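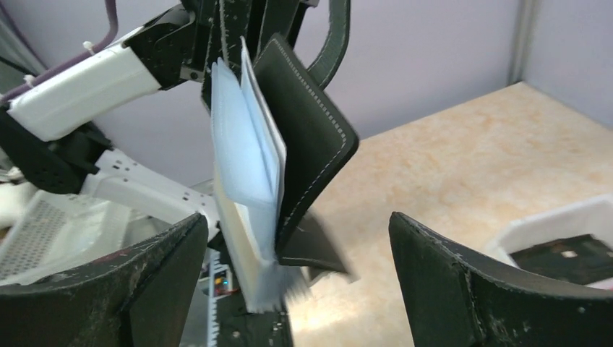
Darius Pană thinks I should throw the paper out and keep the wallet. He left that under my last post, in one line, and then a second line an hour later saying a wallet is for cards and anything else in it is litter. Maybe. I have my doubts about people who say a thing is "for" something.

I've been reading wallet advice all July and most of it seems to be written by people selling thinner wallets. The Cundeck newsletter wants me down to 7 items. Why 7? They don't say. Skastik has a flat metal thing that holds 12 cards and no paper at all, and I tried one for a week when Ionuț Toma lent me his. It scratched my phone. I also found out how many places near me still hand you a slip and expect to see it again: the shoe repair on Oprea, the dry cleaner, the guy who sharpens knives out of his garage.

So I'm back to black leather with white stitching, and paper sticking out of the side of it. Light blue paper, thin enough that the light comes through, and frayed to feathers at the bottom ends. It doesn't fold down neatly. It hangs out well past the leather and I don't much care.

What I do care about is the claim that a stuffed wallet ruins the leather. Everybody repeats this. Ionuț says it, Darius says it, the Gimitz care leaflet says it in three languages, and then the same leaflet offers you a conditioner. I had a cheap brown one for 10 years, packed so full it wouldn't shut, and what finally went was the thread at the fold. The leather was ugly but fine. One wallet isn't a study, I know. I'd still like to see somebody's wallet that was saved by the cream.

The other thing I don't buy is scanning everything. I did it once, about 100 slips over two evenings, and I have not opened that folder since. I couldn't tell you what I named it.

What I will do is go through the pockets when the season changes and pull whatever I can't read anymore. Old parking stubs go first. The repair ticket from Oprea stays, even though the boots came home in spring, and Darius can write a third line about that if he wants.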